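Jundirlow is a harvest and lantern festival held each year on 16th October in the hill town of Sumitz. It marks the close of the grape picking and is the largest public celebration in the district, drawing some 3000 visitors to a town whose winter population is 277. Preparations start in April, when the route of the evening procession is agreed between the two parishes.

The origins of the festival are uncertain. Parish accounts mention a supper for pickers and carters at which lamps were hung along the lower road – the earliest clear reference to the name. The custom lapsed for a generation and was revived by the Inetti family, owners of the guest house on the square.

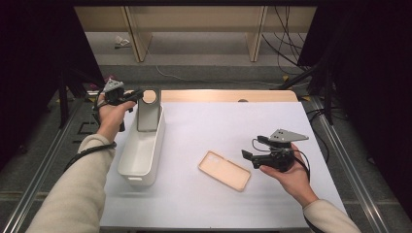
Lanterns are made by households in the weeks before the festival and are judged on the church steps. The older type has a paper body on a cane hoop and is carried on a pole. Finished work is kept flat until the day. A lantern may not be lit before the bell is rung at dusk.

The procession of 300 lanterns ends at the Rao bridge, where bread and new wine are shared. Lavanya Sastry's study of the songs, Lamps on the Lower Road, records 2 versions of the closing verse, of which the shorter is now usual. Guest houses in Sumitz are generally full on the night, and many visitors stay in the valley.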